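The Paperless Promise, Filed Under Pending

25 Sep 2019

The pitch reached our office in January, and it was a good one. Scan everything, shred the rest, and give the floor space back to people. Breteo, the company selling the service, had a slide with a pie chart on it and another slide with a tree. By the end of the hour most of the room was ready to throw out its staplers.

I've sat through this pitch before, under other names. Skalis sold it to a place I worked years ago, with a different tree. Both times I asked what happens to a signed lease when the scan is crooked and the last line is missing. Both times I was told the software handles that.

What the software handles is naming. It takes a document that used to live under G for Gebretsadik, a supplier we've dealt with forever, and gives it a string of digits plus the date of the scan. The date of the scan is no use to anyone. People remember that a contract was signed the summer the roof leaked. They don't remember which afternoon it went through the feeder.
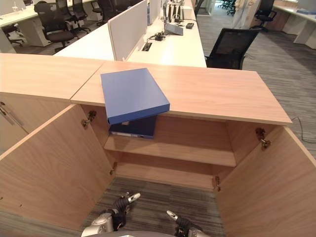

Divport, who runs a records room in a county office and read an early draft of this, wrote back that I was being unfair. Search had saved that office whole mornings, the reply said, and the old folders were only easy to find for the two people who had filed them. When one of those two retired, half the system went with her.

Fair enough, and I'll grant the mornings. I would like to see them measured by someone who isn't selling scanners. The figure Breteo gave us was 182 hours saved a year, and when I asked where it came from I was sent the same slide again, larger. It didn't say whose hours, or what they had been doing with them before.

We ran our own small test instead. I took 40 requests out of the old log, the ordinary kind (a warranty, a letter, the minutes of some meeting), and had them looked up both ways. Search won easily when the person asking knew a word that was in the document. When they didn't, it brought back page after page of near misses, and they went and asked a colleague. The folders were slower and more even. I wouldn't hang a policy on either result.

Then there's the cost of getting in. Our backlog came to 2,827 files, and each one had to be unclipped, flattened, fed, checked and clipped again, in case a lawyer wanted it. The quote covered feeding. Checking was extra, and so was anything stapled.

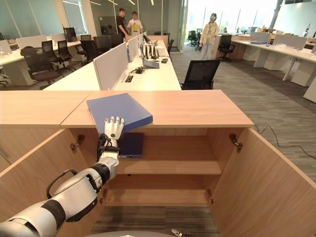 Retention rules are where the whole idea gets wobbly. Most offices keep some papers for a set number of years and a few papers for good, and very few could tell you on the spot which are which. So the scanned originals stay, just in case, and the saving in floor space gets smaller every time somebody asks a careful question. You end up with a dark navy binder standing on a shelf and the one below it bare, and the cabinet takes up as much carpet as it did when it was stuffed. I've yet to see a vendor's chart that counts a half-used cabinet as a full one, though the rent does.

Sellers say this is a matter of nerve. Shred it and move on. But the contract I was shown put the risk of a lost or unreadable record on the customer, in clause 3, in smaller type than the rest. If they trust the scans that much, they could move that clause over to their own side of the page. I suggested it. The rep said he would check with legal, and I haven't heard.

I don't want to defend paper for its own sake. It burns, it fades, it gets put back in the wrong place by people in a hurry. Email attachments that were never on paper should plainly never be printed, and I still see them printed, three-hole-punched and filed by people who have a perfectly good copy on their screen.
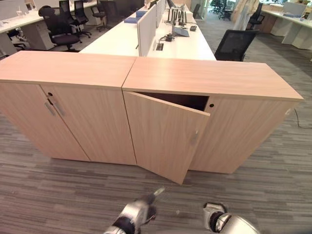 The offices that seem to do best have made a dull choice. They stopped adding to the old files on a fixed day, kept them where they were, and put everything new into a shared drive with folder names written in plain words. Old papers get scanned when someone asks for them and at no other time. It costs almost nothing and there's no launch event, so it rarely gets presented to management.

Breteo's offer is still open, at a lower price than in January. We've asked for the wording on checking to be changed, and for a sample batch done with the staples in.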